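Practice rooms that never existed

Before the arm at Torkwood picks up anything real, it spends a long time in rooms that exist only on a server. The lab calls the method Flarkura. It builds a simulated room, drapes a table, puts a mix of household objects on top and lets the control software try to reach for one of them.

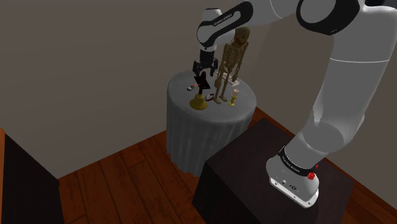
Clutter is the point of the exercise. Earlier training sets used one object on a bare surface, and the software learned to expect that. When the team moved to crowded tables, with forks lying close together and a bell or a candlestick in the way, the success rate in simulation dropped at first. It recovered after 2,000 layouts.

The result that drew interest came in November, when the trained software was moved to a physical arm without further tuning. It completed 17 more grasps out of every 60 than the version trained on bare tables. Four object types still gave it trouble, and thin cutlery was the worst of them.

Each attempt is rendered from a wide view and from a close one near the gripper. The software gets both. 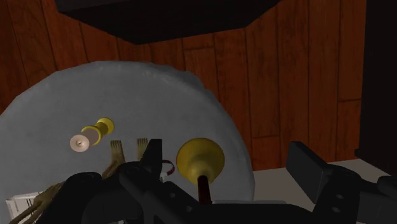

Aoife Brennan would like to see the cutlery numbers published separately, as an average can hide a category that fails nearly every time. She also wants the test repeated on different cloths, arguing that friction is where simulators tend to flatter themselves.

The lab has agreed to the first request. The cloth trials are being organised with Zitum, and the layouts will be reused unchanged.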